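Wurcombe swap shop is back

2022-09-02 – I popped into the clothes swap last night, and what a crowd! Deepika Varma says 109 people came, almost double last time. 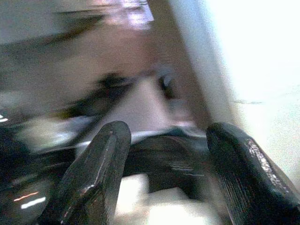 What to bring

Clean clothes, please – coats most of all. 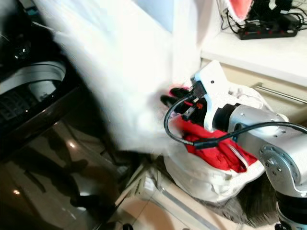 Something red for the pile

Kids' sizes go fastest, so come early.

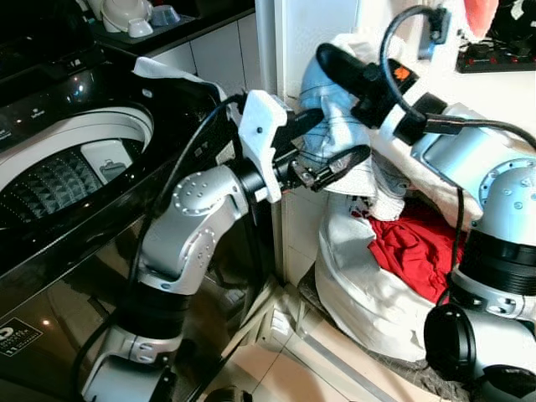
Deepika wants more summer stuff too. A light blue garment like this one would suit me fine!

Washing at home is still up to us.

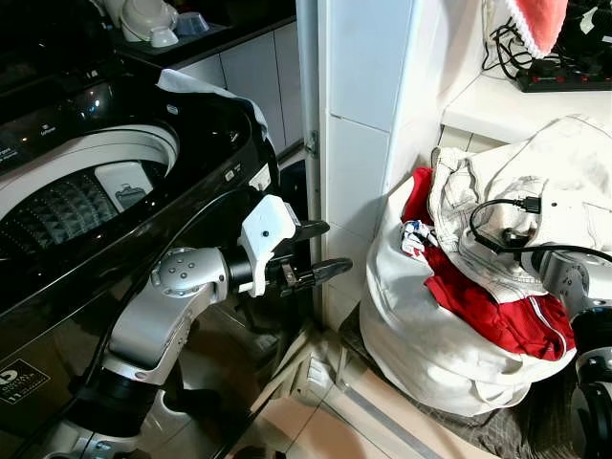
The next swap is in November. I'll be running my top-loader, lid down, all week before it.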